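**Does the Liroldale Women's Leadership Pledge require anyone to do anything?**

Not much. Signers "affirm" equal pay and harassment-free workplaces. There is no audit and no penalty, and the text runs 2 pages.

**Who has signed?**

The mayor's office says 300 employers. We asked for the list in July and got 40 names, Wemora and Sedside among them. We're still asking about the rest.

**Didn't council member Telmo Ibarra promise a pay report?**

He did, at the launch in Villanueva. It hasn't been published. His staff calls it "in progress," a phrase they have used every time we call.
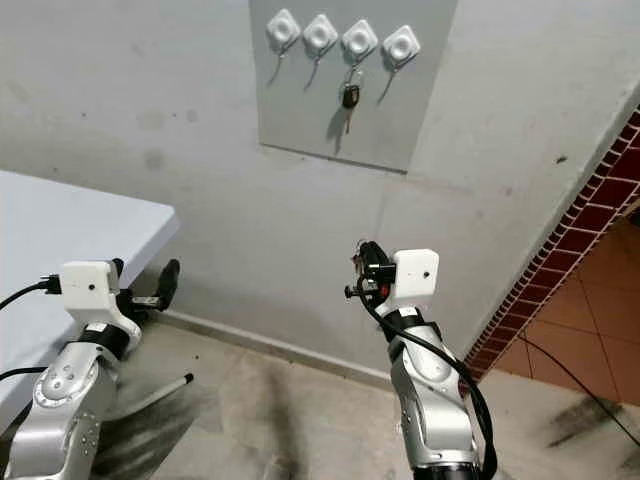 *Key on a wall hook.*

**Is there a complaint line?**

There's a web form. It doesn't say who reads the complaints or how fast, and it asks for your employer's name before it explains whether yours stays private. We'd want that answered first.

**So should I ask my boss to sign?**

If you like. Ask for the salary bands too, in writing. A signature costs an employer nothing, and we have yet to see one tied to a raise.

Last updated 2018-02-14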